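# Multia Furniture Wax, Clear

Multia is a paste wax for people who have painted a piece of furniture and would now like to stop thinking about it. It goes on with a rag, sits for as long as it takes to drink a coffee, and buffs to a low sheen that will not be mistaken for plastic.

The 500 ml tin does a dresser, inside and out, with enough left over to lose in the garage. Use less than you want to. Everyone glops on the first coat, and everyone spends the evening rubbing it back off.

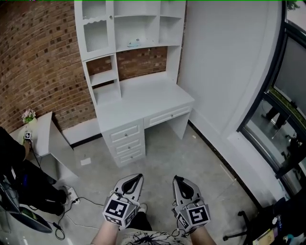 *White desk and hutch with small round silver drawer knobs.*

Works over chalk paint, milk paint and most flat latex. It does not work over gloss, whatever your brother-in-law did with his. Take the knobs off first. White pieces get the Clear; the Dark is lovely, but it will turn your white desk the color of weak tea.

Let it cure for a full week before you set a mug on it. You won't, so keep a little back for the ring.

**Sizes:** 500 ml tin, or the Jodix refill pouch 
**Smell:** orange peel, then turpentine, then mostly turpentine 
**Item no.:** 362

Made in small batches at our Reston workshop. Questions about old finishes go to Beatrice Masanja, who has opinions on shellac.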